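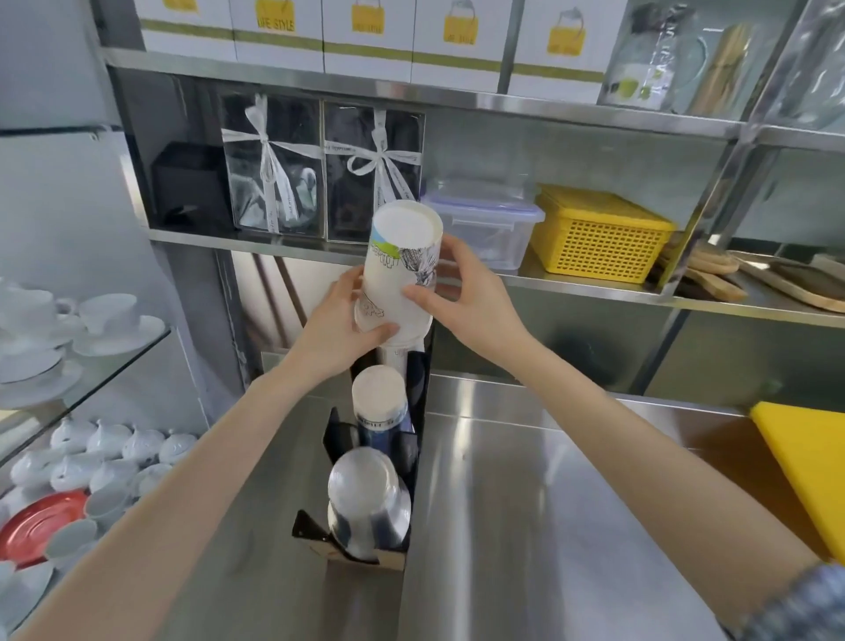
Setting Up a Coffee Corner That Stays Tidy

Posted 2019-04-16 in Kitchen

A coffee corner gets messy for two reasons. Either it has too many things on it, or the things on it have no fixed place. Both can be fixed in an afternoon with what you already own.

Pick the spot first

Choose a stretch of counter near an outlet and away from the stove. Grease settles on anything within reach of a frying pan, and paper goods pick it up fast. If the only free outlet is next to the sink, keep the machine on the far side and run the cord along the wall. Sixty inches of counter is plenty. Most people can manage with half that if the mugs hang below a shelf.

Measure the height under your cabinets before you buy anything. A drip machine with a top lid needs room to open, and pulling it forward every morning will scratch a soft countertop. A thin cutting board under the machine lets it slide without marks.

Paper cups

Store paper cups upside down so dust stays out of them. Leave the plastic sleeve on whatever you are not using and put it in a dry cupboard. A box of 300 lasts our household from one September to the next, counting birthdays and the yard sale.

When you refill a holder, hold the stack around the sides and keep your fingers off the rims. If two cups stick together, twist them a little instead of pulling. Squeezing only makes it worse.

Lids go next to the cups they fit. Write the size on the shelf with a piece of masking tape, and throw out lids that fit nothing.

Coffee and filters

Keep ground coffee in a container with a tight lid, out of the sun. The counter is fine if you finish a bag in 14 days or less. Beans keep longer. The freezer works for an unopened bag, but once it is open, moisture gets in each time you take it out.

Basket filters lose their shape if they are stacked loose in a drawer. An old bowl of the same width holds them well. Cone filters can stand upright in a napkin holder.

Sugar, stirrers and creamer

Sugar packets are neater than a bowl if guests serve themselves. For a bowl, use one with a spoon slot and wash it every time it runs empty, before you fill it again. Stirrers can stand in a short jar. Liquid creamer goes back in the refrigerator. Powdered creamer clumps near steam, so move it to the end farthest from the machine.

Cleaning

Wipe the drip tray daily. Once a month, run equal parts white vinegar and water through a drip machine, then two full tanks of plain water. Check the manual first for espresso machines, as some makers advise against vinegar.

For brown rings on a light countertop, make a paste of baking soda and water, leave it on for a few minutes, and wipe with a soft cloth. Test a hidden corner on natural stone, or skip the paste and use dish soap.

Empty the grounds bin before it is full. Used grounds can go in the compost, filter and all if it is plain paper.

More in Kitchen: Sharpening a Paring Knife | Getting Labels Off Jars | Drawer Liners That Stay Put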